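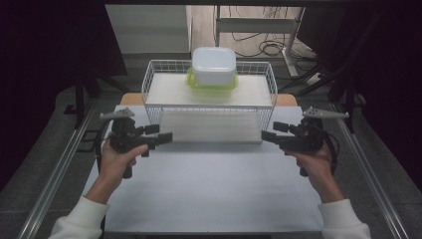 Wire basket (household)

A wire basket is an open container made of thin metal rods or wires joined into a grid. It is used in homes, shops and offices to hold, sort and carry small goods. Most household types are rectangular, with a flat bottom and four low or medium sides, and are finished in white, black or bare metal.

Construction

The wires are cut to length, laid across one another and spot-welded where they meet. A heavier wire usually runs around the rim to keep the sides from bending. The finished grid is then dipped or sprayed with a coating, most often a plastic or powder paint, which covers the weld points and slows rust. Chrome plating is also common. Cheaper baskets tend to rust first at the corners and at the cut ends of the wires.

Spacing between the wires varies. A wide grid is lighter and uses less metal, but small items tip or fall through it. Many owners lay a flat board, a plastic sheet or a piece of foam inside to give a level surface.

Use with food containers

In kitchens, wire baskets often hold lidded plastic food containers. Square containers with rounded corners waste less room than round ones and stack more easily when the lids are flat. A frosted lid hides the contents in part, so many households label the side or choose bases in different colors – green for vegetables, for example. Containers with tinted, translucent bases can be checked without being opened.

A basket set lengthwise on a shelf or counter can be pulled out like a drawer. On a smooth tabletop, bare wire may leave scratches, and a thin wooden board or a cloth is sometimes placed underneath.

Makers and naming

The kitchenware firm Varneck sold a coated model under the name Talpur, 40 centimeters long, in 2 depths. The firm's catalog listed it as item 934. A later line, Billik, added a clip-on liner. Home storage writer Neema Tanui used the term "open drawer" for baskets of this kind, and the phrase appears in some store listings.

Care

Coated baskets are washed by hand with mild soap and dried at once. Chipped spots can be touched up with enamel paint.

See also: dish rack, food storage container, shelf liner

Last edited July 2, 2026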